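How to check a casting rumour before you share it

Every few weeks a film site announces that some big name has "signed on" for a sequel, and by teatime fans have designed the poster. I've been caught out more than once. These days I assume a casting story is wishful thinking until it gets through the steps below.

Step 1. Find the first version
Open the story and look for the words "according to". Follow that link, then the next. Last April I traced a report that Felov, the spy thriller, had recast its lead. I went through 14 pages, each quoting the one before, and ended up at a fan account asking "what if?"

Step 2. Look at who is speaking
"A source close to the production" could be the producer or the man who delivers the sandwiches. Give it very little weight. A named agent, a studio statement or the actor's own account is worth far more, though an actor's account can tease as well as anyone's.

Step 3. Read the verbs
"In talks", "being eyed for" and "on the shortlist" all mean that no contract has been signed. Studios may look at up to 100 people for one part. Being on a list that long is hardly news.

Step 4. Check the dates
Put the film's shooting dates next to whatever else the actor has booked. When Plevside was meant to have landed its star, she was already down for a stage run in the same weeks. It took me one search to find that out, and the article had 3000 shares.

Step 5. Wait 24 hours
Real announcements get picked up by the trade press within a day. Guesses get quietly edited, often with the headline left alone. Save a copy of the page on the day so you can compare the two.

Step 6. Ask who gains
A rumour that turns up the week a trailer comes out deserves a hard stare. The Kubiak sequel had three of them, all in trailer week, and I don't believe in that much luck.
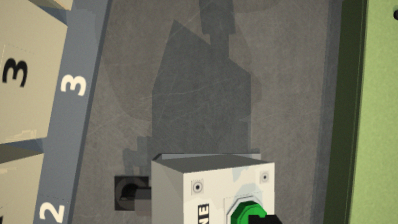
Does a denial from the actor settle it?
Only for that day. Actors are often told to keep quiet until the contract is signed, and plenty have denied a part and then turned up in it. Treat a denial as one more claim and go back to step 1.

Step 7. Share it with the doubt left in
If you still want to post it, say where it came from and use the same weak verb the report used. I did this with the Nusance cameo story and got far fewer likes than the people who called it confirmed. I'm still waiting for that cameo.

Last updated December 2020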